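About Riddale College

Riddale College is an independent college of further education offering day and evening courses to adults and school leavers. It was founded by the Kedura Trust, which continues to own the buildings and appoints the governing body.

The college has 300 full-time students and 269 part-time students. Teaching is organised in 24 subject areas, from bookkeeping and childcare to modern languages, horticulture and the building trades. Classes are kept small, and every student is given a personal tutor on enrolment.
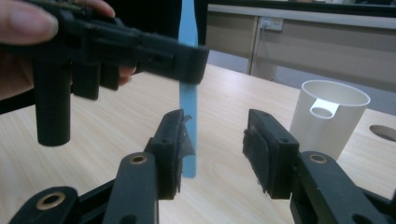
Who may apply to the college?

Applications are welcome from anyone aged 16 or over. Formal qualifications are not required for entry-level courses, although applicants for advanced courses are asked to attend an interview and to bring examples of earlier work.

The main site on Ledesma Road houses the library, the refectory and most of the classrooms. Horticulture is taught at Priralora, our second site, where students have the use of two glasshouses and a walled garden. A free bus runs between the sites in term time — passes are issued at the main reception.

Fees are set each April and may be paid by the term or by the month. The Kedura Trust provides a number of bursaries for students who would otherwise be unable to study.

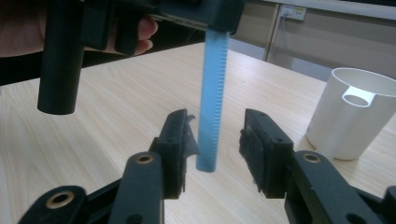 Bursary forms are available from the admissions office and should be returned with the course application. Awards cover tuition and, in certain cases, travel and books. Students already enrolled may also apply if their circumstances change during the year.

The governing body meets once a term. Minutes are kept in the library and may be read on request.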